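Ticket 745
Product: Brekby two-hand assembly kit (evaluation unit)
Submitted by: Aydoğan fixtures shop
Assigned to: Jina second-line support
Status: Open, waiting on vendor
Opened: Tue 28 April

Summary
Kit is sold as ready to do simple two-part handling out of the box. We have had it on the bench long enough to say that it handles one of our two parts well and the other one badly. Before we sign for the full license we want to know whether this is a setup mistake on our side, a fault in the unit, or just what the product does.

What we were told
The sales sheet says the kit "adapts to unfamiliar parts without custom fingers." That line is the reason we asked for the evaluation. Our parts change every few weeks and we are tired of paying for new jaws. If the line only holds for round things, we would like somebody to say so in writing.

What we are trying to do
Left hand picks up the black fitting, right hand picks up the white cylinder, both are held over the table so the operator can check them, then both go back down. Nothing is fastened. We kept it this simple on purpose, as the demo we were shown was no harder.

Log, first session
Ran the setup wizard from start to finish with the default grip profile. Hand calibration passed on both sides. No error codes.
Left hand went first, with the right hand held back until the left had the fitting. The black part has a hub and a flat tab set at an angle, and the kit's grip planner seems to want the hub every time. 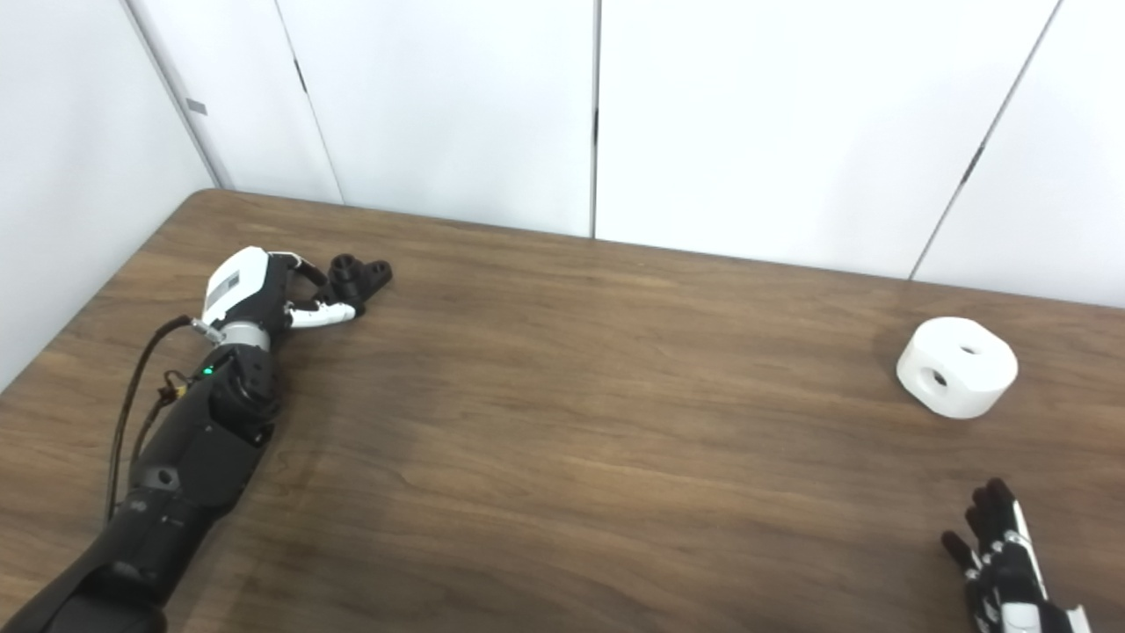 Does the default grip profile check that a part is held securely before the arm moves on?
It checks that the fingers met resistance and stopped, and it treats that as a grip. It does not check how the part is sitting in the hand, so a fitting held by its very edge gets the same green result as one held firmly.

That answer is from the Nisamach knowledge base, which your first-line person pointed me to. I would have expected it in the manual. The manual says "grip confirmed" and leaves it there.

Log, first session, continued
60 cycles on the black fitting with the default profile. The software logged every one as a success. My own sheet disagrees. The part turned in the fingers on a good share of them and on several it came down on its side. I am attaching the sheet as well as the software log so you can compare them line by line.
Same number of cycles on the white cylinder. No complaints at all. If you only ever showed people the cylinder, they would buy the kit on the spot.

Reply from first line
"Please update to the current firmware and lower the approach speed."

Log, second session
Updated to build 263. Wizard asked me to calibrate again, which the release notes did not mention. Calibration passed.
Lowered approach speed by one step, then by two. At one step, no difference I could see. At two, the part turned less often but the whole job got so slow that a person with a cup of coffee in the other hand would beat it.
Put the speed back to default.

Reply from first line
"Please confirm the part is within the supported weight and is not reflective."

It is well under the weight limit and it is matte black. I gave both of those facts in the original ticket. Please read the ticket before sending the next question.

Log, third session
Tried the "low part" profile, which the menu describes as intended for flat items. Grip planner now brings the left hand in close to the table and tries to close the fingers and thumb from opposite sides. Better idea, in my view. It also takes longer to settle.

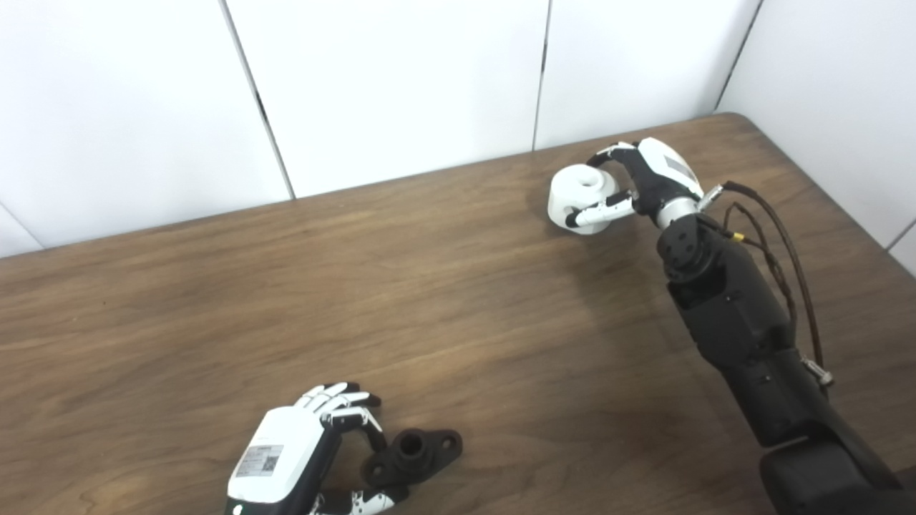

My main concern is still the part shape, and I would like second line to look at it properly. The fitting has a wide base and a raised boss, so the hand has two very different things it could close on. With the fitting lying base down and the boss standing up, between the left fingers and thumb, there is a hole in the top of the boss and another at the end of the base plate, and I want to know if the planner reads either of those as an edge. The right hand has the white cylinder to deal with, a plain short shape, and I have no questions about that side. What I can't get from the documentation is how the planner picks between base and boss, or if I can tell it.

Result with "low part": fewer turned parts, but the left hand now stops short on some cycles and reports code 400, "target lost." The code list in the manual skips that number.

Questions for second line
1. What does code 400 mean, and is it safe to clear it and carry on?
2. Can the preferred grip area be set by hand for one part, without buying the teaching add-on?
3. Can "grip confirmed" be made stricter? A false success is worse for us than a failed pick.
4. Are there any customers running flanged parts on the default profile? If so, what success rate do they see, and who measured it?

What we have already ruled out
Loose mounting: checked, tightened, no change.
Lighting: tried with the blinds open and shut, no change.
Worn part: swapped for a fresh one from the same batch, no change.
Cables: reseated at both arms after powering down, no change.

Update from second line
Code 400 is raised when the planner's view of the part and the finger positions stop agreeing. Safe to clear. Manual grip area is "planned for a later release." No date given. Question 3 has been passed to the product team. Question 4 was not answered.

Our position
"Planned" is not something I can put in front of our purchasing people. The unit stays on the bench until the evaluation period runs out. We were offered the same kit last November with the same sentence on the sales sheet, and I would want to see it work on a flanged part before anyone here pays for it. Please keep the ticket open and answer question 4.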